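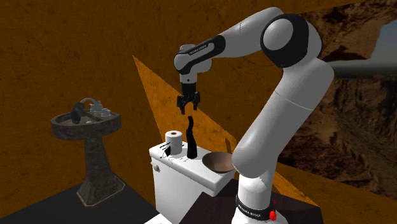 Computer rendering: a Franka Emika arm over a white toilet.

Venine and Homilura sign up to share their power

September 2026

It has been a long while coming, as those of you who have been reading this newsletter since the early days will know only too well, but Venine and Homilura have at last put their names to the same piece of paper. From next spring the two towns will share electricity over a new cable, with Homilura sending its wind power down to the coast on breezy nights and Venine sending its solar power back up the hill on bright afternoons. We are very pleased indeed, and we hope you'll forgive us if this item runs on a bit.

For newer readers, a little of the background. Homilura has had its turbines for longer than most of us have been members, seven of them up on the ridge, and anyone who has walked the dogs up there in November knows they don't want for wind. What the town has never had is enough people awake at three in the morning to use what they make. Night after night the turbines have been turned down, in a good stiff breeze, while Venine (a bigger place, with the cold stores and the fish market humming away all night) was buying in power from gas stations a long way off. On a hot still day in July it was the other way about, with Venine's warehouse roofs making more than the harbour could take and Homilura paying through the nose.

People have been pointing this out at meetings for years. The trouble was always the bit in the middle. There are 17 kilometres between the two substations, a good part of it bog, and the old line over the moor was put up to carry power in one direction and in rather small amounts. Every time somebody priced a replacement the number came back larger than the last one, and everybody went home again.

What changed was the Jodero tunnel. Some of you will remember our piece on it when the water works were being renewed, and the grumbling about the road closures, which went on for the best part of two winters. The tunnel goes under the worst of the moor, it is dry, it is wide enough for a van, and there is a shelf running down one side of it that was put in for telephone lines and hardly used. It was one of our own members who wrote in to ask whether a power cable could sit on that shelf. We printed the letter, mostly because we liked it, and went on to the next thing. Somebody at the Jodero water office must have read it on their lunch break, as a very polite reply came back saying that they didn't see why not.

So the new cable will run through the tunnel for the middle part of the journey and in an ordinary trench at either end. Karpenko has the contract for the cable and for the switching gear, and will have crews on both sides of the moor from the end of this month. The trench on the Homilura side follows the farm track, so there should be little to see from the main road. On the Venine side I'm afraid it has to cross the station car park, and there will be fewer spaces there until Christmas. The bus from the upper stop is a good one, if you haven't tried it.

The question we've been asked most often, at the summer fair and in the post, is how much power we are talking about. In its first year the link will carry up to 885 kilowatts either way. That won't light a city, and we would ask members not to get carried away when talking to the neighbours! It is, though, enough to cover the ordinary daily needs of 600 homes, and the switching gear has been chosen so that a second cable can be laid on the same shelf later on, should the two towns get on well enough to want one.

The next most common question is whether bills will come down. We would dearly love to say yes in large letters and leave it there. The fair answer is that they should come down a little, and not straight away. The agreement says that each town buys from the other at a price fixed every quarter, lower than the going rate from outside, and that the saving goes first towards paying back the cost of the cable. Once a year's payments have been met, anything left over is split between the towns and taken off the standing charge. The agreement has a table at the back setting out how the split is worked out. It took me two pots of tea to get to the bottom of it, and I'd suggest starting with the worked example and going back to the rules afterwards.

There was a fair bit of discussion over who should have first call on the power when both places are short, say on a dark, windless evening in January. Homilura was worried, quite understandably, that the bigger town would hoover everything up. Venine was worried about the cold stores. Where they ended up is that neither side has to send anything out until its own homes have been supplied, and that the health centres in both towns are treated as belonging to both. It seems a neighbourly way to go about it, and it was pleasing to hear it read out to a full hall without a single groan.

It should be said too that the two towns haven't always seen eye to eye. The business of the ferry timetable still comes up, and probably always will, and there are families in Homilura who would sooner drive an hour inland than do their shopping in Venine. But sharing power means sharing a control desk, a repair fund and a telephone number to ring when the lights go out, and those are the sort of dull everyday arrangements that get people talking to one another. The desk will be in Homilura, by the way, in the old post office, and the repair stores will be kept at Venine.

A few practical matters to finish with. Copies of the agreement are at both libraries and can be borrowed for a week, though please do bring them back, as the printing wasn't cheap. If your land or garden lies along the trench you should have had a letter from Karpenko with a map in it, and if you haven't, ring the number on the back page of this newsletter and we will chase it up for you. There is an open evening at the Jodero end of the tunnel later in the autumn, with a walk in as far as the first bend. Stout shoes, please, and a torch if you have one. The walk is free, the soup is by donation, and dogs will have to wait outside.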